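How I Learned to Draw Figures in 16 Minutes a Day

Graciela Navarrete
Sunday, March 23, 2025

I put off drawing people for years. Trees, teapots, my neighbor's porch, no problem! But the minute a person showed up I'd turn them into a small blob in the distance and call it done. If that's you too, come sit by me. This is the routine I've been using since I moved to Quinlan, and it's pretty painless.

What you need: a soft pencil, a cheap sketchbook (mine has 53 sheets and the paper is awful, which helps), a kitchen timer, and something to draw from.

Step 1. Set the timer for two minutes and draw a stick figure with a purpose. One line for the spine first, and let it curve. Then a tilted line for the shoulders and another for the hips. When somebody leans on one leg, those two lines usually tip in opposite directions, and once you see it you'll see it in every checkout line you ever stand in.

Step 2. Add an egg for the head, a bigger egg for the rib cage and a squashed box for the hips. Leave gaps between them. I used to mash everything together and all my people looked like they were wearing barrels.

Step 3. Limbs. Draw each one as two tubes with a ball in between. Hands are mittens. Feet are wedges. You are not allowed to draw fingers yet, sorry!

Step 4. Turn the page and do it again until you hit 16 minutes. No erasing. If an arm is too long, draw the right one over it and keep going.

What to draw from? Family members wiggle, and mine wander off to get a snack. A little jointed mannequin holds still as long as you want, and you can prop it against whatever's handy for a leaning or slumping pose. Just don't trust it for necks or waists, it's way too stiff there. 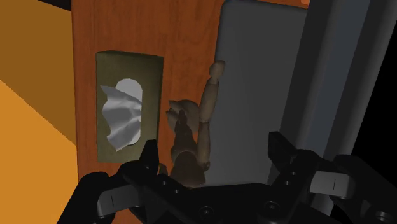
Wooden mannequin, with a green tissue box beside it.

Try the same pose from the front, then the side, then from above (stand up for that one). The view from above is hard because the legs get short in a hurry. Measure with your pencil held out at arm's length, elbow locked, and believe the pencil over your brain.

I've filled 464 pages this way, and the first hundred or so are going to stay in the closet. Next time I'll get into hands, so sharpen something.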